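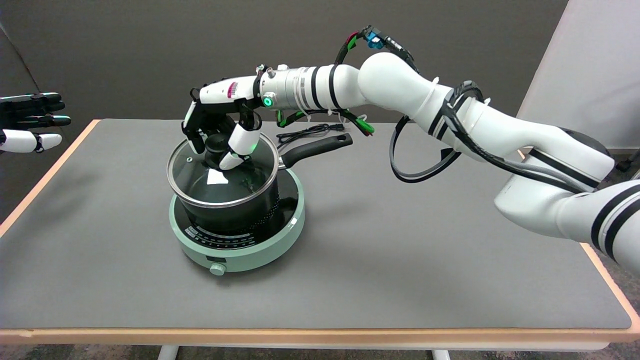
Saucepan, glass lid, mint green burner. The current love of my life.

**1/** OK so a few of you asked how I'm cooking while the kitchen is torn up. One induction burner and one saucepan with a lid. It's been 7 weeks and I have opinions now, so — thread!

**2/** First, the burner. I wanted plain black and then I saw mint green and lost all self-control. It even has a round knob in the same green. I love a knob. My old stove was all touch buttons and it never once listened to me when my fingers were damp.

**3/** The pan is just a black nonstick saucepan with a long handle and a hole at the end so you can hang it up. Mine has never been hung up because it is never not in use (oatmeal, rice, soup, more rice, ramen at 11 pm, please don't judge).

**4/** If you're buying a pan for induction, take a fridge magnet to the store. Stick it on the bottom of the pan. If it grabs, you're good. I did this in the middle of the aisle and Naima pretended she'd never met me.

**5/** GLASS LIDS. I was a solid-lid person my whole life and I'd like those years back. I used to peek at my rice every two minutes and then wonder why it was crunchy. Now I just stand there and watch it like TV.

**6/** Also check for the tiny steam hole in the lid. Mine has one and it's so small I didn't notice it for days. It helps a lot with boil-overs, though it will not save you if you walk off and leave oatmeal on high. Ask me how I know!

**7/** My rice, since Chie asked: rinse it, one cup rice to a cup and a quarter of water, bring it to a boil, lid on, lowest setting for 12 minutes, then off the heat for 10 more. Don't lift the lid in that last part. I mean it, Chie.

**8/** Things that have gone badly: pancakes in a saucepan (one at a time, very tall, weirdly raw), and anything needing two pots at once. Pasta with sauce means cooking the pasta, dumping it in a bowl, making the sauce, and eating everything lukewarm.

**9/** Necati wants to know about the noise. Yes, it hums a little on high, and the fan keeps going for a bit after you turn it off. I found that creepy the first night and now I don't even hear it.

**10/** Cleanup is the best part. Let it cool, wipe the top with a damp cloth, done. For the lid, run an old toothbrush under the metal rim once a week. Gunk gets in there. You don't want to know how much gunk.

**11/** Contractor says the real stove goes in sometime in November. I'm keeping the burner out anyway, probably by the window, for soup.

**12/** Send me your one-pot dinners, please. No mushrooms. Fouad already sent me four lentil recipes and I've made two of them — the one with lemon is really good, I'll post it tomorrow if he says it's OK.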